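Aguirre wins Dullitz council seat after second count

13 October 2020

Visitación Aguirre has won the last open seat on the Dullitz town council, after a second count confirmed her lead of 78 votes over Remedios Segura. The result was read out at the town hall shortly before midnight and is now with the district office, which has to sign it.

The first count had put the two candidates much closer together. Ms Segura asked for all the papers from the Bernico ward to be checked again, and 151 of them were set aside because the mark was not clear. Most were accepted later, and the greater part went to Ms Aguirre.

"I asked for the check and I accept what it has shown," said Ms Segura, who held the seat for 2 terms. She wished her opponent well and said that she will stay active in the ward.

Ms Aguirre made local jobs the main subject of her campaign. She wants the council to open the old Calvo site to small workshops and to keep the rents low during the first years. More than 600 residents signed a petition for this plan in June, but the former council did not vote on it.

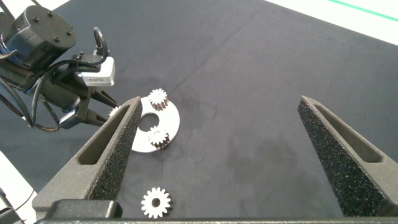 Small metal gears and a white gear on a dark cloth.

Opponents of the plan say that the town cannot pay for the repairs of the road to Calvo, and that the money would be better spent on the school bus. Ms Segura took this position in the last debate. Ms Aguirre answered that both things are possible if the work on the road is divided over several budgets.

With her victory, the group which supports the workshops has a majority of one seat in the council. The seat of Norkix, the smallest ward, was not contested this time and stays with the present member.

The new council will meet for the first time after the district office has signed the results. The election of the mayor is the first point on the agenda, and the Calvo site will be discussed at the meeting after that.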